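Setting Up and Maintaining a Small Molecular Biology Bench

Practical guidance for teaching laboratories and shared workrooms

Prepared by the Nistgate Shared Laboratory Service. Revised September.

Small laboratories that prepare DNA samples for amplification or sequencing often work in rooms designed for other purposes. A converted office, a corner of a classroom or one end of a general workshop can serve well, provided that the bench is arranged with care and kept in order. The following tips are intended for staff and students who use such spaces. They supplement local safety rules and the instructions supplied with kits and equipment, and do not replace either.

Dividing the space

Keep work that takes place before amplification apart from work that takes place after it. Two rooms are preferable. Where only one room is available, use opposite ends of it and mark the boundary on the floor with tape. Amplified material should never travel back toward the clean end, and the same applies to racks, pens, notebooks and lab coats that have been used with it.

Give each area its own pipettes, tips, centrifuge and waste container. Colored tape on the handle of each item is sufficient identification. Choose one color for each area, post the key by the door, and do not change it in the middle of a project. Users who must visit both areas in one day should begin in the clean area and finish in the other.

Cleaning the bench

Clear the surface completely before wiping it. Cleaning around objects leaves untouched patches that are easily forgotten. Wipe with freshly diluted bleach, allow the contact time stated on the product label, and follow with water and then 70 percent ethanol. The water step should not be omitted. Bleach residue will pit metal fittings and may interfere with later reactions, and bleach must not be mixed with alcohol or with any other cleaner.

Diluted bleach loses strength on standing. Prepare only what is needed for the day, write the time of preparation on the bottle, and discard the remainder in accordance with local rules. Spray bottles should be labeled on the body of the bottle and never on the removable head, as heads are exchanged more often than users suppose.

Pipettes should be wiped at the start and end of each session and stored upright. A pipette laid flat with liquid in the tip can draw that liquid into the barrel.

Storing reagents

Enzymes supplied in glycerol remain liquid in a standard laboratory freezer and should be kept toward the back, away from the door. A frost-free freezer passes through warming periods and is a poor choice for these materials. If no other freezer is available, place the tubes inside an insulated block.

Divide primers, nucleotides and buffers into small portions on arrival. Each portion should be enough for one or two sessions. Label the side of the tube as well as the cap, using a solvent-resistant marker, and record the lot number in the bench book. Senga Dalgleish, who maintains the reagent inventory at Nistgate, recommends that the original packing slip be taped into the bench book on the same page.

Magnetic beads should be stored in the refrigerator and must not be frozen. Bring them to room temperature for 30 minutes before use and mix until the suspension is even in color. Beads that have settled into a firm layer will need longer. Pipette them slowly, and inspect the outside of the tip for drops before dispensing.

Ice, water and plastic ware

Household plastic ware is acceptable for holding ice, for rinsing and for carrying sealed tubes from one area to another. It is inexpensive and light, and it is readily sorted by color. It should not be used for solvents or placed in an autoclave. Once an item has entered the laboratory it must not return to a kitchen or break room. Mark the base of each piece with the word LAB in permanent ink.

Wash such items in warm water with a mild detergent, rinse with deionized water and dry them fully before stacking. Nested pieces that are put away damp will hold water between them for several days. 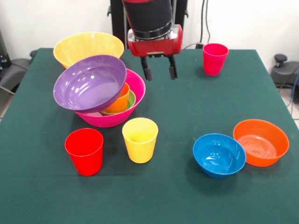

Bowls and cups in assorted colors on a dark green cloth.

Replace any piece that has become scratched on the inside. Scratches retain residue and cannot be cleaned reliably with a cloth.

Crushed ice should be packed closely around tube racks and topped up as it melts. Tubes floating in meltwater tend to tip, and labels written in ordinary ink will not survive the experience. For longer sessions, a frozen aluminum block gives a more even temperature and leaves the bench dry.

Managing plates and labels

Seal plates with a fresh film at every stage, press the film down with a roller or a folded tissue, and spin the plate briefly before the film is removed. Peel slowly and from one corner, holding the plate flat on the bench. Films should not be reused.

Mark the A1 corner of every plate with a short diagonal line before anything is added. Plates that have been turned around account for many of the errors reported to this service, and a mark made afterward is of little help.

Sample names should be short and should contain letters, numbers and hyphens only. Spaces and accented characters may be altered or rejected when a sample sheet is transferred between programs. Keep one master list, held by one person, and issue copies from it. Corrections are to be made on the master list and the copies reissued.

Including controls

Every set of reactions should include a control that contains no template. Prepare it last, after all samples have been closed, so that it reflects the conditions of the entire session. If the control shows a product, set the batch aside and replace the water first, then the buffer, then the primers, testing after each replacement. Changing everything at once may remove the problem, but its source will remain unknown.

Closing down

Before leaving, return enzymes to the freezer, empty the tip waste, wipe the bench and switch off heat blocks. Leave the centrifuge lid open so that condensation can dry. Enter any breakage or shortage in the bench book, with initials. The room should be clear by 6 p.m. unless late access has been arranged.

Questions about these tips may be addressed to Innes Imrie at the Nistgate service desk, extension 400. Requests for replacement pipettes should be sent to Ruaridh Kerr and should state the serial number and the date of the last calibration.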